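Gripper pair upkeep, quick thread. Rig is Bukach, the older one.

1/ Over 1000 door pulls on the left pad now. Wiped both cubes, retaped one, re-zeroed the jaws. Took 2 tries

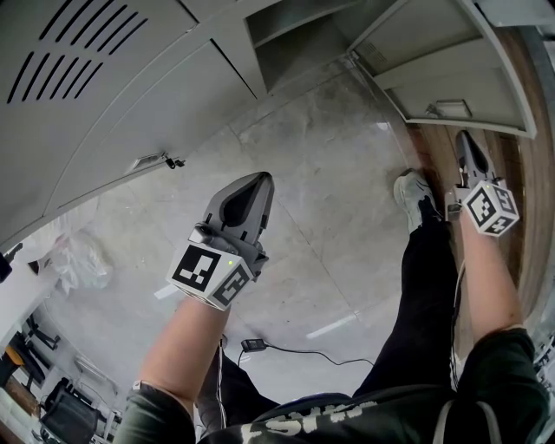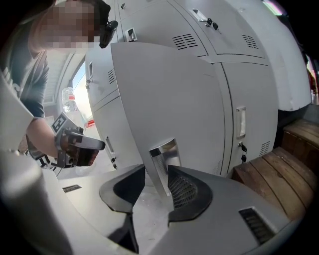
2/ Calibration next - marker drift was my whole moring. Fix was dull: clean the cube faces, redo offsets, save. Lockers are a good check after, flat gray door standing open, easy to line up on. Run 117 logged

3/ pads get swapped in November, not before

Related posts
Kuipers jaw spring swap
Flukow charger notes

Contact Oluwatosin Fashola | Back to top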